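Week 6 handout – buying a sim kit for tabletop picking
Automation Elective, Blackburn campus
Notes: Sandra Sedgwick. Lab: Reece Clegg

Carry over from last week: we finished on grippers, so skip the payload slides. Today is about reading a product offer properly. The one on the table is Nollemeck, a simulated pick and place kit sold by Vorstead. Trial licence is on the lab machines until the end of June.

What you get: a pegboard table, a set of household objects, a two-finger gripper and a view looking straight down. You write the pick routine, the kit runs it. Price is $800 a seat per year, 90 days of email support. Extra object packs cost more, see price sheet.
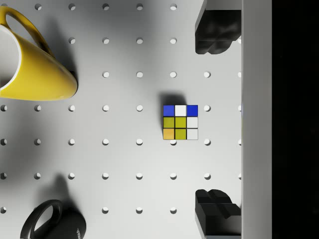

4 min read

Fingers wide open, puzzle cube in the gap between them. This is the stage to spend your time on. Things to get down in your log before you send a close command:

- is the cube square to the fingers or twisted
- how much room on each side, not just the total gap
- what else is nearby (there are mugs on this board, and a handle is an easy thing to snag)
- shadows. Vorstead renders soft ones and they WILL upset a simple colour threshold. Ľudovít Sýkora's group lost a whole Saturday to this last year

Colour: don't hard code tile values. The same tile can read yellow-green or closer to orange depending on your settings, and your marker will try more than one.

Close range is where the kit earns its money in my view. Holes in the board have proper depth to them, a shaded side and a bright side, and the black gaps between stickers stay crisp. Good for edge finding. Bad if your code expects the whole cube in view, as up close you may only get one column of big stickers and a thin strip of blue from the next face. Plan for part views. Also note printed logos – the NVIDIA one on the black item is sharp enough to throw false corners, so mask it or crop.
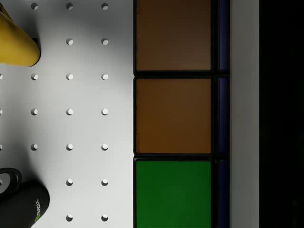

Object set and layout

Default layout is called Trullanmont in the menu, no idea why. Mixed bag on purpose. Before the lab, sort the objects by how you would grip them and bring the list. Some starters:

- flat and shiny: black platter. Highlights move when the view moves, so don't track them
- thin rim: red plate, yellow-orange bowl
- full of holes: yellow crate. Board shows thru the floor of it, which confuses segmentation no end
- tall and boxy: the tin. Pull ring on the lid is not a grip point
- curved: banana
- plain: light gray cube. Start with this one
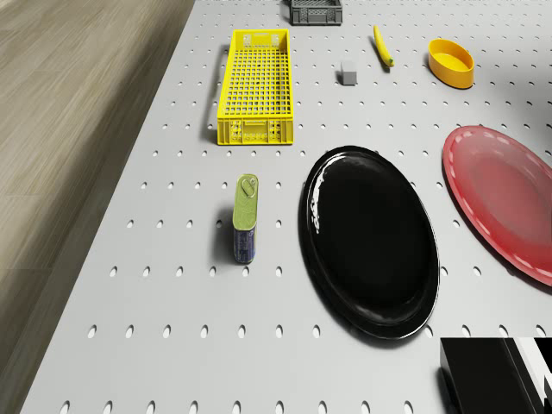

Fig. 3. Object set on the pegboard, wider view.

Stuart Hebden ran 3,000 trial picks on the demo licence and his gripes were mostly about the manual, which is thin on friction settings. Mine too. Reset is quick, logging is decent, the export format is a pain.

For the lab: one page review, as if you were advising a small shop that packs mixed goods. Say what the kit would let them test and what it wouldn't. Price goes in. So does the support period. Do not copy the brochure, we have read the brochure.

Questions to Jamie Fairclough, who has the licence keys. Bring your own mouse if you can, the trackpads make camera control misrable.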